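The Pudding Was Never the Proof, and I've Made My Peace With It

By Leonora Layug
March 29, 2022

Somebody at Saleck, where I edit training manuals for a living, sent back a chapter last week with a single correction. I had written "the proof is in the pudding." The correction said, in red, that the proof is not in the pudding, the proof OF the pudding is in the EATING, and that I of all people should know this.

I do know this. I have known it since I was 12, when an uncle explained it to me over an otherwise pleasant flan. In the old saying, "proof" means "test," and you test a pudding by eating it. Fine. It makes sense. It also has the rhythm of a man falling down a short flight of stairs, and I suspect that's why people went to work on it.
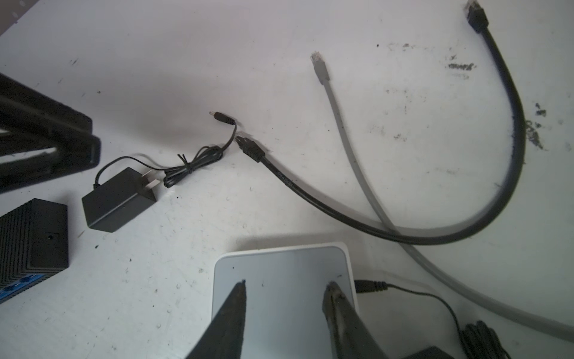

What bothers me is the idea that a saying has one correct version, kept somewhere cool and dry, and that the rest of us are handling it with dirty fingers. Idioms get chewed. We say "head over heels" for falling in love, although head over heels is how most of us stand in line at the bank. We say "I could care less," and every listener who has ever complained about it understood exactly how much less the speaker could care.

My colleague Negin Rostami disagrees with me on this and has for years. Her view is that once you let the pudding go, you'll be writing "for all intensive purposes" by July. I told her that one is a mishearing and mine is a shortening. She said the pudding people would like to believe so.
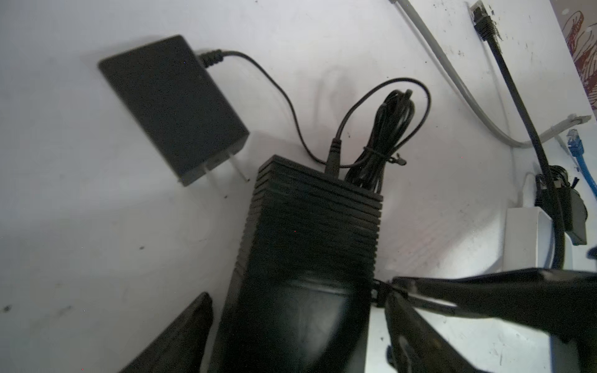 Wall adapter and power brick.

She has a point, annoyingly. I wince at "intensive purposes." I wince at "nip it in the butt," after I've finished enjoying it. My tolerance covers the mistakes I grew up making and stops dead at the ones I learned later from strangers, and as a theory of language that leaves something to be desired.

Still, a training manual is read by tired people on their lunch break. If 100 of them see "the proof is in the pudding," they'll know we mean "try it and find out." The full version would send half of them off wondering about dessert.

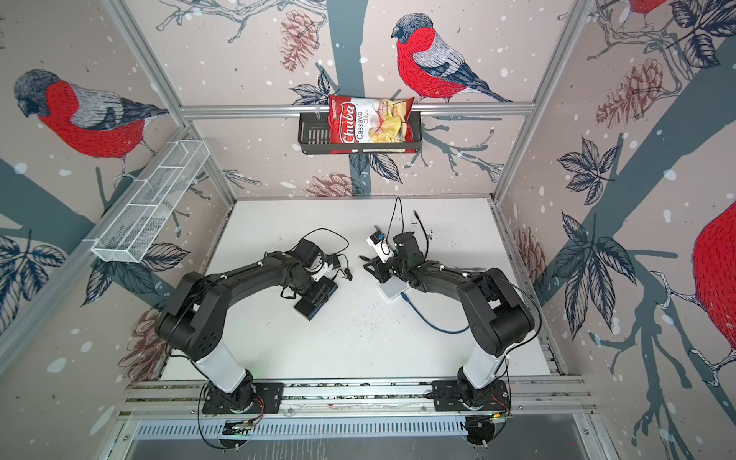 So what did I do with the chapter?

I cut the sentence. The chapter now says "test it first," and Negin thinks it's an improvement. I think it's a bit bland, and I'm putting the pudding back in the next edition if I can get it past her.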